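Handout 9: Can machines do the chores yet?
Course: Work and Automation, evening group
Tutor: Aravind Amin
Reading before class: chapter on handling soft materials, in the course folder

Last time we spoke about floors and grass. A machine can clean a floor because the floor is flat and stays where it is. Tonight we go to the more difficult family of chores, the ones with thread, cloth, string, cable and skin. I put them all in one family on purpose. A person who sews a button, a worker who ties a sack and a surgeon who closes a cut are doing a similar thing with the hands: they hold something thin which bends, and they must bring it where they want.

Please keep these words from the last handout:
Rigid: does not change its shape when you hold it (a cup, a brick).
Soft: changes its shape when you hold it (a towel, a pillow).
Slack: the part of a thread which is not pulled tight.

Slack is our main subject. When thread is tight between two points, a machine can calculate where it is. When thread is slack it can lie in very many ways, and it moves again each time you touch it. Stitching on a practice pad is a good case to study, as the work is small and every step has a name.

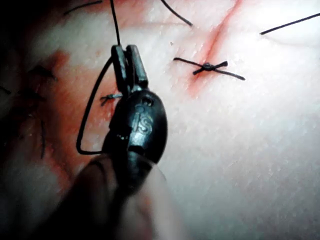
Figure 1. Thread held in the jaws, with a slack loop at the left and tied knots on the pad.

Look at how much thread is around the work. A human hand learns to push old tails aside without thinking. For a machine, each tail is one more dark line, and it must decide which line is the one it is holding. The same trouble comes in the home with a drawer of charging cables, and in a workshop with the wiring inside a door panel.

Three parts of the job, from easier to harder:

1. Gripping. Mostly solved when the end of the thread is free and well lit. Small jaws hold better than soft fingers, but they feel very little.

2. Pulling. Half solved. Too weak and the knot stays open, too strong and the thread cuts the material. My colleague Beryl Yeoman teaches hand sewing in Tunstall and she tells her students to stop pulling when the cloth begins to wrinkle. Try to write this rule for a machine and you will see the problem.

3. Recovering. Not solved in general. If the thread slips, a person takes it again and does not remember it after. A machine often has to begin the step again from zero.

For the written exercise, suppose a workshop must tie 3576 knots in one month, and in every 1000 knots a machine fails at 18. Calculate how many failures the workshop must repair by hand (round to the nearest whole knot). Then write a short paragraph: is this good enough for mailbags? For curtains? For skin? Your answer should be different in each case.

A short note on tools. Fine instruments of this type are narrow, and they can cover part of the work from a camera placed close behind them. In figure 2 the shaft and the wrist hide a lower part of the cut. Mark on your copy where you would want a second view.

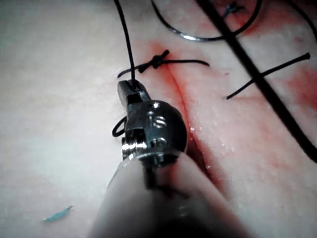 When will a machine be able to do the mending at home?
Simple repairs on flat cloth may come first, but I would not expect a general mending machine soon. Each torn sock is different, and the cost of such a machine is hard to defend against a needle and ten minutes of patience.

For next time: bring one object from your kitchen which is soft, and a list of every movement you need to put it away.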